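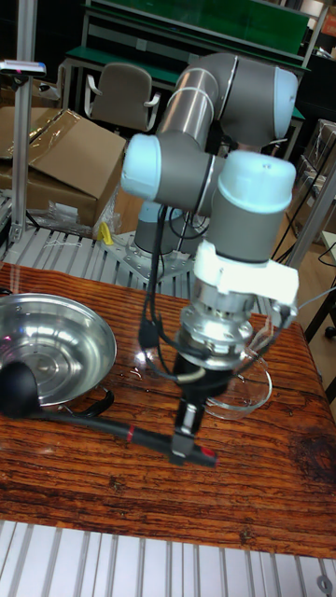
Page last changed: July, 4:10 p.m.

The soup swap is back, and it's moving to Petano Street

If you've been wondering why your neighbors are suddenly hoarding quart jars, I can clear that up. The Akura soup swap is coming back this fall after a year off, and it has a new home in the old Konstantinidis bakery on Petano Street. I stopped by yesterday afternoon while the doors were open and got a look at the place, and I came away hungry and with paint on my sleeve.

For anyone new in town, the swap works like this. You make a big pot of one soup at home, you pack it into quart containers, and you bring six of them. You leave with six quarts of other people's soup. No money changes hands and you can't buy your way in (people have tried, one of them with a very nice pie). Two years ago we had 50 households at the last swap of the season, which was too many for the church basement and far too many for the church basement's one working outlet. Somebody's crockpot and somebody else's coffee urn went on together and we finished the evening by flashlight.

The bakery should fix that. It's been empty since the family closed up shop, and the front room is bigger than I remembered from standing in line there for rolls as a kid. The counter is still in place, and so are the bread racks, which are going to hold the jars. The wiring is all new. I asked about parking and got a shrug, so plan on walking if you live close by, or try the lot behind the hardware store after it shuts for the evening.
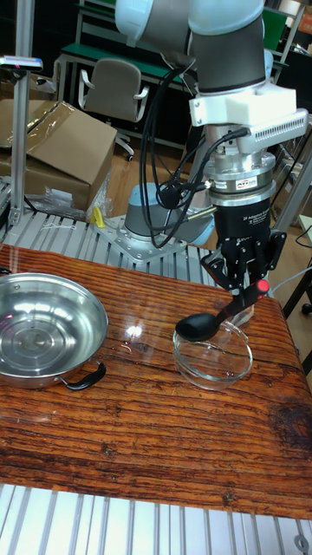

Ela K.
Neighborhood News

A few rules have changed, and I know some of you are going to have feelings about them. The big one is labels. Every jar now needs the name of the soup, a full ingredient list and the day you made it. "Grandma's chicken" won't do it anymore. Last time around there was a mushroom barley that had peanut butter in it, which was delicious, and which also sent one family home early because their son couldn't be in the room with it. So write it all down, please, even the bay leaf.

Soup also has to come in cold. It used to be fine to roll up with a hot pot and a stack of containers and ladle it out on the spot, and I'll admit I loved that part, with all the steam and the elbows and everybody leaning over to smell things. But it was slow, the floor got slippery, and half of us went home with soup in our shoes. There will still be a tasting table with small cups so you can try before you pick. If you want your soup on it, bring an extra quart and the kitchen crew will warm it up.

The third change is the sign-up. The room holds 152 people by the fire marshal's count, but the swap itself is capped at 30 households per night to start with, and they'd like to see how the first one goes before they let it grow. That made me a little nervous, I won't lie. More than 30 names were already on the interest sheet by the door when I left, mine included, and the real list hasn't even opened! When it does, it'll be on paper at the library desk. You have to go in person and you can only sign for your own household.

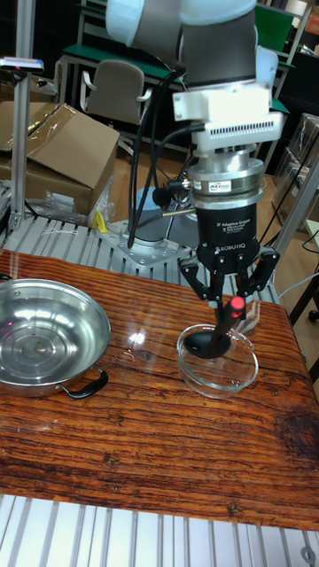

My own plan is lentil with lemon, same as always. I did think about branching out. I spent most of last winter messing around with a roasted carrot thing that my kids called "orange," as in "are we having orange again," and I don't think it's ready for the public. Lentil freezes well and it doesn't scare anyone off. If you're stuck for ideas, skip anything with a lot of cream or potatoes in it, as those get grainy in the freezer, and leave noodles out of the jar. Pack them in a little bag on the side and tape it to the lid.

Jars are the other thing. Plastic deli quarts are fine and so is glass, but leave an inch at the top if you're using glass or it'll crack on whoever freezes it. The thrift store on Akura Avenue had a whole shelf of wide-mouth quarts when I was in there, lids and all. I bought a dozen, so there are a few less now. Sorry.

Doors open at 6 p.m. on swap nights and picking starts at 6:30, in an order drawn from a hat. Dates for the fall are going up on the bakery window as soon as the painting is done and the sink is hooked up. They're also looking for a couple of coolers to borrow, the big kind with wheels, and if you have one sitting in the garage you can drop it off at the side door any morning before noon. Put your name on the bottom of it.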